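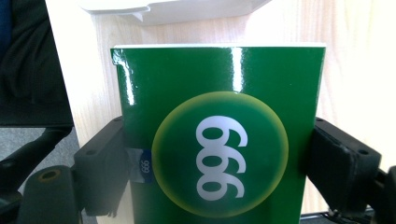 Glossy green book held between the gripper's two fingers. Shiny covers like this one get their own line in the budget.

How to Budget for Hand-Held Grippers Without Buying Everything Twice

The Midcombe project started with a spreadsheet that had one row in it. The row said "gripper." We have since learned to add rows.

If you're planning to collect handling data with hand-held grippers, or you just want to try a gripper on your own objects before paying for an arm to hang it from, these are the steps we now follow. They assume you have modest money, a normal room, and a manager who will ask what the second invoice was for.

Step 1. Write down the objects first

Before you open a single catalog, make a list of what you want to pick up. Be dull about it. "Household items" is not a list. "Hardcover, paperback, glossy catalog, mug, roll of tape" is a list.

Next to each object put its widest and narrowest side, its weight, and one word for the surface. We use matte, shiny, soft and awful. Books deserve more rows than you'd think. A thick one and a thin one are different purchases if your gripper doesn't close all the way, and a floppy one will bow in the middle when you squeeze the edges.

Our first list ran to 68 objects. Go through yours and strike anything you added to look thorough. (A melon. We had a melon.)

Step 2. Match the opening to the list

The number you want from the seller is the usable opening, measured between the finger pads. The number on the front of the brochure is often measured with the pads off, by an optimist.

Take the widest object on your list and add a little room on each side, so whoever is holding the tool doesn't have to thread a needle all afternoon. If one object is much wider than the rest, drop the object. Sizing up the whole gripper for one dictionary will cost you weight, and your wrist will be paying that bill in installments.

Step 3. Decide how many you need

We bought 2 and should have budgeted for 3. Two people can work at once with two grippers, right up until something comes loose at 10 in the morning and one of those people becomes a spectator.

If a full spare is out of reach, buy spare fingers and the screws that go with them. Ask for the screw sizes in writing. We lost a day to a bag of screws that were very nearly right.

Step 4. Price the parts that wear out

Fingers, pads, cables, tape. Put them on their own line and call it consumables, so it sounds like you planned it.

Hard, flat finger faces are fine on cardboard and less fine on a slick cover. Ask whether pads can be swapped without sending the tool back. Omness, our name for the shared parts shelf, began as a shoebox of spare pads and now has its own budget code, which tells you how fast pads go.

Step 5. Budget for the camera as a separate item

Even when the camera comes with the tool, treat it as its own purchase. You'll want to know about:

Storage cards, and a spare for each
Batteries or a long enough cable
A mount that can be taken off and put back in the same position
Somewhere to copy the footage to

That last one is where our money went. Video is large. Work out how much one hour of recording takes up, multiply by the hours you plan, then look at the result sitting down.

Also try the camera in your room before you buy lamps. Gloss throws white streaks, and a bright light aimed straight at a laminated cover gives you a lovely recording of the light. Moving a lamp costs nothing. Buying a softer one costs a bit more. Buying a panel kit first and discovering the window later is the Ponce method, after the room where we did it.

Step 6. Put a price on people's time

Holding a gripper out in front of you is work. Plan for breaks and for swapping hands. Plan a half hour at each end of the session for charging, copying files and hunting for the thing that was on the desk a minute ago.

If you pay by the hour, this will be your biggest line. If you don't, write the hours down anyway. Someone will ask for them in December.

Step 7. Ask for a loan before you sign

Plenty of sellers will lend a unit for a week or two if you ask before they've sent the quote. Bring your object list. Run the worst five first: the thinnest, the widest, the heaviest, the shiniest and whatever you labeled awful. If those go well, the rest will probably behave.

Keep notes during the loan, including the boring ones. "Tired after an hour" belongs in a purchase decision.

Step 8. Leave some money unspent

Our Fesbridge budget, the second one, had a line marked "unknown." It was questioned at the review, it survived, and it was gone by the end of the first month. It bought a drawer divider, two longer cables and a replacement for a pad that someone had used as an eraser.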